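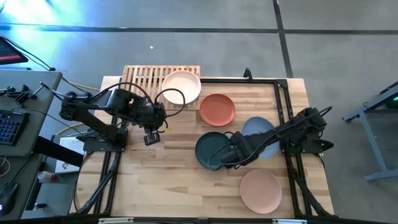 4. Setting up your columnist page on Gondstead

Right, you've got your login and your first piece is sitting in drafts. I've run a sports column on here for 7 years, so these are the steps as I'd do them (the order matters more than it looks!).

1. Open Profile, then Byline. Type your name the way you want it printed. I write for the Pedico Ello as well, so I keep both bylines identical.

2. Paste in your biography. The box takes 487 characters and simply chops the rest, so write it somewhere else first. Mine lost half an award that way.

3. Add your awards and books under Credits, newest at the top. Put the year in its own box or they'll sort themselves alphabetically.

Note: awards you shared with a desk go under Team Credits — don't list them twice.

4. Pick a column slot. Most of us file for 22:00, after the evening matches, and the page refreshes overnight.

5. Press Preview and read the whole thing on your phone. Long headlines wrap horribly on a small screen.

6. Press Publish.

Caution: changing your byline after step 6 breaks the links to your old columns. I did it in April and spent an evening mending 200 of them by hand.

If the Publish button stays grey, go back to step 4 and save the slot again.

Search this guide Go
14 shares 3 comments
© Selvanayagam Guides | Contact | Back to top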